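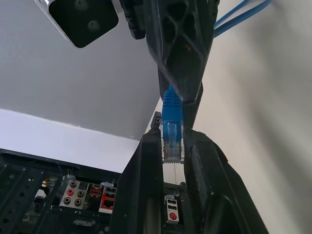 Furkley Council Broadcast Archive: data card

Summary

The archive holds transcripts of 248 local radio and web broadcasts in which candidates or sitting councillors from the Furkley municipal area were interviewed, or took part in a debate. Each transcript is split into speaker turns. Each turn carries a label for who is speaking, what topic is under discussion, and whether the turn is a question, an answer, an interruption or something else.

It was put together for people studying how local politics is covered between and during elections. Students, reporters and residents are welcome to use it too.

What changed in version 2

The March release replaces version 1 completely. Please don't mix the two, as the turn numbers no longer line up.

– Speaker labels were redone for all phone-in programs. In version 1, callers and studio guests were sometimes given the same label.
– The topic "rates and charges" has been split from "council budget".
– Episodes of the Nolinum breakfast program that had been entered twice under different titles were merged.
– Spelling of Vietnamese names now keeps its marks. Bảo Thân went through these by hand.

Files

episodes.csv – one row per broadcast, with program, station, length in minutes and format (interview, panel, phone-in, debate)
turns.csv – one row per speaker turn
speakers.csv – name, role at the time of broadcast, and ward if there was one
topics.txt – the topic list with short definitions
corrections.txt – every change made after release, newest first

All files are UTF-8 with comma separators. Fields that contain commas are in double quotes. An empty field means the value was not known. A dash means it did not apply.

How the transcripts were made

Audio came from two sources: the Nolinum station archive, and recordings kept by the Ngô residents' group, which had been saving council debates on its own. A first draft of each transcript was made with speech recognition software, then corrected by a person listening to the full recording. Lợi Khúc and Norbert Deák did most of the correcting. Over 3,000 turns were checked again by a second listener, mainly those with people talking over each other.

Interruptions gave us the most trouble. We mark a turn as an interruption only if the earlier speaker had not finished a sentence and had not paused. Hường Triệu wrote the rule, and it is set out in full at the top of topics.txt.

Filler words were kept. Swearing was kept. Phone numbers and street addresses read out by callers were replaced with [removed].

Known problems

13 broadcasts have gaps where the recording dropped out. They are flagged in episodes.csv under "partial".

Coverage is uneven. The eastern wards have far fewer interviews than the centre, and independents show up mostly in panels. Counting minutes of airtime per candidate from this archive will give you a picture of what was saved, which may differ from what went to air.

Party labels are as the candidate gave them when nominating. A few people changed party later and we have not followed those changes. The role field works the same way, so a councillor who lost a seat still appears as a councillor in earlier episodes.

Sarcasm is not labelled.

Use and credit

You may copy, change and share the transcripts for any non-commercial purpose. The audio is not included and we can't pass it on. If you quote a speaker in print, please check the wording against the corrections file first.

Cite as: Furkley Council Broadcast Archive, version 2, Trelo.

Corrections

Anyone named in the archive can ask for an error to be fixed. Send the episode number, the turn number and the wording you believe is right. Bhupendra Vishwakarma looks after these requests. We listen to the recording again before changing anything, and where the audio is unclear the turn is marked [unclear] and both readings go into corrections.txt.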